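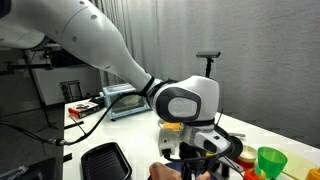
Why did the March batch of wheat starch paste thin out after sieving?
The paste was taken off the heat too early, and the starch had not fully swollen before it was put through the sieve.

Workshop notebook, paper and binding, March. Entry by Glykeria Alexiou, read over by Lertchai Ongart.

Two batches were prepared for the repair of the Konstantinidis ledgers. Each used 200 g of starch to 800 ml of filtered water, left to soak before heating. Batch A was stirred by hand in the steel pan and removed when it turned translucent at the edges. Batch B was kept on a low heat until the spoon left a clear track across the bottom, and was then left covered to cool. Room temperature at the time of cooling was 23 degrees.

Batch A passed through the horsehair sieve without resistance and ran off the brush. It was tried on scrap from the same paper stock and produced tide lines along the torn edge. It should not be used on the ledgers. Batch B needed two passes and gave a smooth, short paste which held a strip of thin Japanese tissue without cockling – the result we had hoped for.

Lertchai notes that the older instruction sheet gives a cooking time only and says nothing about appearance. The sheet is to be amended. Wording to be agreed with Aurora Leitão before it is pinned up again.
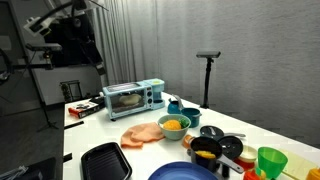

Toy toaster oven, with teal kettle and pot to its right.

Spines of the first and second ledgers were lined with Batch B, thinned slightly with water. Old animal glue was softened beneath a poultice and lifted with the bone folder. On the second volume some glue remains under the head band and has been left alone. Eyerusalem Kassa advises against further moisture there, as the leather is powdery and has already darkened at the joint.

Pressing: light weight only, blotters changed at 10 a.m. and again before closing.

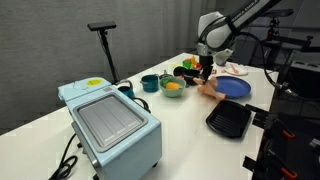 MATERIALS AND STOCK

Starch: one full bag and one part bag. The part bag is from the earlier Plasgate order and should be used first.

Tissue: the lighter weight is low. Gerasimos Balaskas has asked Lultitz for a price on a full roll. No reply so far.

Blotters: adequate. Those stained by the poultice have been set aside for cleaning trials.

Outstanding: test Batch B again after two nights in the cold store; check the joint on the second ledger before the boards are reattached; return the borrowed sieve to Aurora.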